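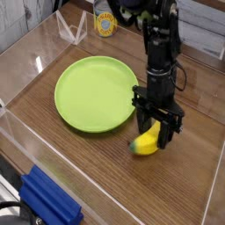
Should an assisted living home be able to raise a resident's bill on the strength of its own assessment?

It should be able to propose the increase, but a person outside the company ought to check the assessment before the family pays.

Most families who shop for assisted living compare the base rent. The base rent covers the room, the meals, housekeeping and whatever activities are on the calendar. The care itself is usually priced separately, by level, and the level is set by a nurse or a care director who works for the home. The first assessment happens before move-in, when the home wants the resident. The later ones happen when the resident is already living there, the house has been sold, and moving again would be hard on everyone.

My aunt, Huệ Ông, moved into a home in Hultberg run by a company called Curico. She was 84 and used a walker. She was placed in Level 1. By April of the next year she was in Level 3, and the care portion of her bill had gone to $2,534 a month, on top of rent. Her son got a one-page letter with the new level, the new price and the date it took effect. It didn't say what had changed about his mother.

He asked, and it took him three phone calls to get the scoring sheet. The home uses a program called Dulleo, which turns a list of daily tasks into points. My aunt had scored 26, and Level 3 began at 26. Two of her points were for help with evening medication, which she was getting. Another 4 were for "meal assistance," and no one in the family had seen anybody assist her with a meal.

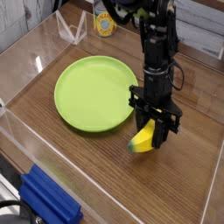 Scoring sheets like this one ask whether a resident can do a task alone, with reminders, with some help, or only with full help. On paper that is a reasonable ladder. In practice the rungs are wide, and a good deal of money sits on the judgment of whoever fills in the form. Eating is where I've seen the most argument. Swap the yellow toy banana shown here, with its dark green tip, for a real one and hand it to my aunt. She will eat all of it without help, but she has arthritis in both thumbs and somebody has to start the peel. One assessor would call that independent. Another would call it "some help" and mark it down for every meal of the day, whether or not there is anything on the tray that needs peeling. Both of them could defend the answer, and only one of the answers costs the family money.

I don't think the people doing the scoring are dishonest. Busisiwe Oosthuizen worked as a care director for 9 years before she left to do home care, and she told me nobody ever instructed her to score high. What she got was a monthly report that showed care revenue per resident, with her building's number next to the other buildings' numbers. She said you could feel which way it leaned. If she scored somebody up, the family might complain to her. If she scored them down, she had to explain it to her regional manager.

The industry has an answer to this, and part of it is right. People in assisted living do decline, and their care does cost more as they do. A home that can't charge for extra work will either cut the work or refuse to take anyone frail. Flat pricing, where everyone pays the same, means that a fairly healthy resident pays for the ones who need two aides to get out of bed. I understand why operators moved away from it, and some families prefer levels for the same reason.

But a price that depends on a measurement needs someone to check the measurement. When you buy gas, the pump has a sticker showing that somebody other than the station has tested it. When a contractor finds extra work in the middle of a job, a sensible homeowner asks for a written change order before agreeing to it. In assisted living the seller measures, sets the price and sends the bill, and the buyer is often a tired daughter in another state.

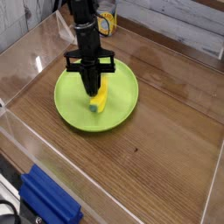
A toy banana on a round lime-green plate.

What I would like to see is modest. First, the full scoring sheet should go out with every notice of increase, with the old scores beside the new ones. The homes already have this information. Dulleo prints it, and I have a copy of my aunt's on my kitchen table. Families shouldn't have to ask three times.

Second, every point that raises the level should be tied to care notes from the month before. If the sheet says a resident needs help with meals, there should be a record of an aide giving it. This would protect residents in the other direction too. A family that is paying for help at lunch and finds no notes of it has learned that their mother may be going without something she needs.

Third, a family that disagrees should be able to ask for a second assessment by a nurse who isn't paid by the home, and the old rate should hold until it is done.

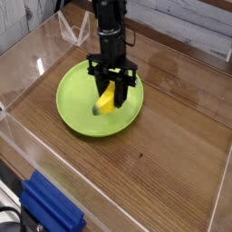
The third one is where I expect the most resistance. Operators will say that outside nurses are expensive and hard to schedule, and in rural counties they will have a point. The cost could be split, with the home paying if the score comes down and the family paying if it stands. That would discourage people from disputing every small change. It would also give the home a reason to get the first score right.

I have heard it said that families can simply move. Quyên Lâm tried it with her father. She found a cheaper home, paid a second community fee and a moving company, and spent the next two months driving over every night because he didn't know where he was and wouldn't settle for the staff. His care level at the new place went up within the season — the move had made him worse. She doesn't blame the new home, and says she would have put up with a lot more at the old one if she had known.

My aunt's case ended in a small way. Her son brought the scoring sheet to a meeting and went through it line by line with the care director, who was polite and took notes. The meal points came off. The medication points stayed, as they should have. She went back to Level 2, and the home credited one month of the difference but not the other two. He decided not to fight over those. He has a job, and he had already used up his vacation days on the first part.

He has since asked for the sheet every time she is reassessed. The home sends it now, usually the same afternoon.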